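# Small loose stuff in gray bins – one deep bin or several?

**wirkus_shelf**

I keep odds and ends from the workshop in gray plastic bins on a long table. Things get dropped in all day and by evening the small ones are in the corners under everything else. I have 3 bins now, all Ekden, and was thinking of swapping them for one big Homgate tub. Has anyone done this and regretted it? I sort once a week, usually on Saturday.

**tallandplain**

Regretted it, yes. I had the big Homgate for two years. It holds plenty but you have to lean in to reach the floor of it, and mine went back to storing Christmas lights last December. Stay with the smaller ones and put one behind the other, narrow side toward you if the table is short.

**rana_rd_garage**

just use a drawer

**binsandbobs**

Depends how much you put in each. My rule is that I should still see most of the bottom. Once it's covered – roughly 40 pieces for me – I sort. Crumpled bits tend to end up near the front wall, so I start there. Keep an empty bin directly behind the full one and move things back as you go.
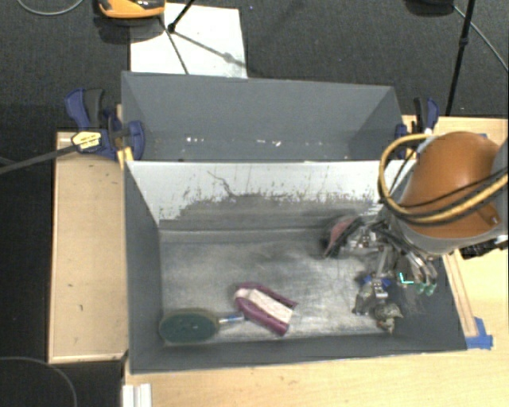 Do the bins need a liner?

Leave them bare if the contents are dry and light. A liner bunches up in the corners and small pieces get under it. For anything oily I cut a piece of cardboard to fit the floor and replace it when it gets soft.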